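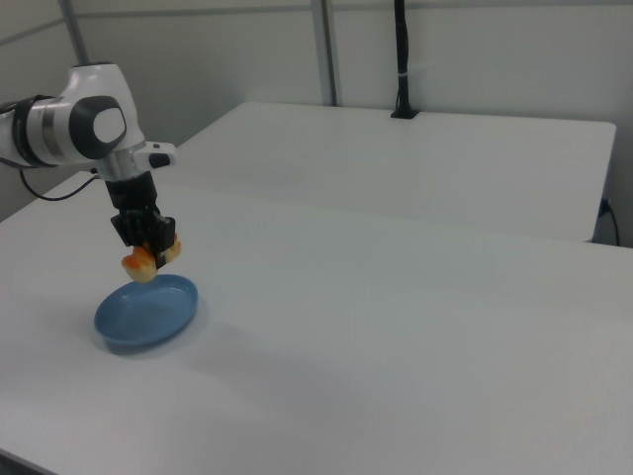 Figure 3. Objet imitant un aliment, orange et crème, tenu au-dessus d'un plat ovale bleu, peu profond.

Temps de lecture : 4 min

Rechercher dans les articles… OK

4.2 La vaisselle et l'appétit des convives

Nous avions d'abord pensé, un peu naïvement sans doute, que la couleur du plat compterait peu à côté de l'odeur ou du souvenir d'enfance, et c'est en relisant les carnets tenus à Zenivau que nous avons changé d'avis. Sur les 1 244 carnets distribués dans les cantines de la ville, 1 022 nous sont revenus lisibles (que les familles en soient ici chaleureusement remerciées !), et les remarques sur le bleu y reviennent avec une constance qui nous a surpris. Les convives de plus de soixante ans parlent volontiers d'un bleu « de fête », sorti pour les beignets et les fruits de mer ; les plus jeunes le trouvent froid, parfois même médicinal. Jiang et Qian avaient relevé une opposition voisine à Rorura, sur un corpus plus modeste de 41 entretiens, mais chez des convives qui mangeaient seuls. Il nous semble que la tablée change beaucoup de choses, et nous y reviendrons longuement dans la section 5, à propos des repas d'octobre.

Commentaires (2)

Tharun K. : Merci pour ce beau travail. Aurez-vous un jour les chiffres pour les assiettes creuses ?

Yulan Han : Chez ma grand-mère, le plat bleu servait uniquement aux crevettes, je confirme !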